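Drerkon 操作マニュアル 第4章
4.3 シミュレーション環境での把持計画の設定(寝室シーン)

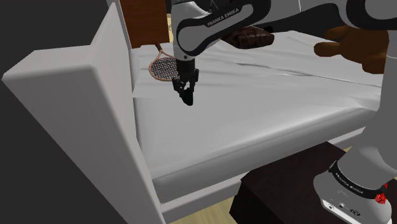 4.3.1 適用範囲

本節では、シミュレーション上の寝室シーンを読み込み、把持計画モジュール Olia を接続して、ベッド上の物体に対する把持動作を生成するまでの手順を示す。実機への転送は第7章を参照のこと。
対象アームは Franka Emika 製アームのモデルとする。グリッパのモデルを差し替える場合は、先に4.2節の衝突形状の再生成を済ませておく。

4.3.2 事前確認

作業を始める前に、次の項目を確認する。
・Drerkon 本体と Olia の設定ファイルの形式番号が、ともに 2 であること。
・シーン一式がプロジェクトフォルダ内の scenes/felcombe に展開されていること。
・認識ノード Mai が停止していること。起動したままシーンを読み込むと、前回の物体リストが残る。

4.3.3 シーンの読み込み

1. メニューの「シーン」から「開く」を選び、felcombe フォルダ内の bedroom を指定する。
2. 乱数シードの欄に 2356 を入力する。シードが異なると物体の配置が変わり、4.3.6 の確認結果と照合できない。
3. 「物理を初期化」を押し、状態表示が「静定」になるまで待つ。ラケットやぬいぐるみのような物体は寝具の面に接した状態で静定させる。
4. 静定後、「配置を固定」を押す。

注記:寝具のしわは表示用メッシュにのみ含まれる。衝突判定ではマットレス上面を平面として扱うため、表示上はしわと物体がわずかに重なって見えることがある。

4.3.4 認識の設定

5. Mai を起動し、入力元を「シミュレーションカメラ」に切り替える。
6. 「物体リスト」タブを開き、把持対象を1個だけ選択する。残りの物体は自動的に障害物として登録される。
7. ラケットを障害物とする場合は、形状近似を「凸包」から「凸分解」に変更する。凸包のままではフレームとスロート部の開口が塞がった形状になり、近傍の把持候補が過剰に棄却される。
8. ぬいぐるみは「剛体」として登録する。変形体の設定は現行版の計画器では参照されない。

4.3.5 把持計画の設定

9. Olia のパネルで「計画グループ」を arm_gripper に設定する。
10. 接近方向を「鉛直下向き」、退避方向を「鉛直上向き」とする。
11. 「環境物体」に、マットレス、側板、端板、アーム基部の下のブロックが含まれていることを確かめる。不足があれば「追加」から手動で登録する。
12. 「候補を生成」を押す。シード 2356 の標準設定では 131 件の候補が生成される。
13. 候補一覧を「余裕距離」で降順に並べ替え、先頭の候補を選んで「軌道を計算」を押す。
14. 軌道の再生速度を最低に設定し、「再生」を押す。

注意:把持後の区間では、対象物体を「付着物体」に切り替えること。切り替えない場合、対象物体が障害物のまま残り、グリッパの指先との接触が衝突として報告される。

注意:ベッドの端板はマットレス面より高い。対象物体を端板の外側へ搬送する軌道では、退避高さに加えて対象物体の下端までの長さを余裕距離に含める。

4.3.6 結果の確認

15. 再生を把持位置で一時停止し、視点を「側面」に切り替えて、指リンクとマットレス上面の間隔を確認する。
16. 前腕部と手首部について、周囲の物体との最短距離を「距離表示」で確認する。赤色で表示された組があれば、次の候補を選んで手順13からやり直す。
17. 問題がなければ「計画を保存」を押す。保存先はプロジェクトフォルダ内の plans となる。

4.3.7 エラー表示と処置

「開始状態が衝突しています」
アーム基部と下のブロックの接触が検出されている。「許容衝突行列」を開き、この2要素の組を許容に変更する。他の組は変更しないこと。

「候補がありません」
把持対象と環境物体が二重に登録されていないかを確認する。Mai を再起動した直後に多い。物体リストを消去し、手順6から再度実行する。

「逆運動学の解が見つかりません」
対象物体が基部から遠すぎるか、手首の姿勢制約が厳しすぎる。接近方向の許容角を広げて再計算する。それでも解が得られない場合は、別の物体を対象に選ぶ。

「軌道時間が上限を超えました」
Olia の既定では再計画を 2 回まで試行する。試行回数を増やす前に、速度制限の値が第7章の実機用設定のままになっていないかを確認する。

4.3.8 設定ファイルの引き継ぎ

旧版で作成した計画ファイルは、そのままでは読み込めない。「ツール」の「変換」で現行の形式に変換したのち、手順12から候補を再生成する。変換時に余裕距離の設定は引き継がれるが、許容衝突行列は初期値に戻る。
変換後のファイルには元のファイル名の末尾に _conv が付く。元のファイルは上書きされない。

本節の手順および設定値に関する連絡先:Drerkon 文書担当 Efa Gronow
改訂:11月版にて手順7および4.3.8を追加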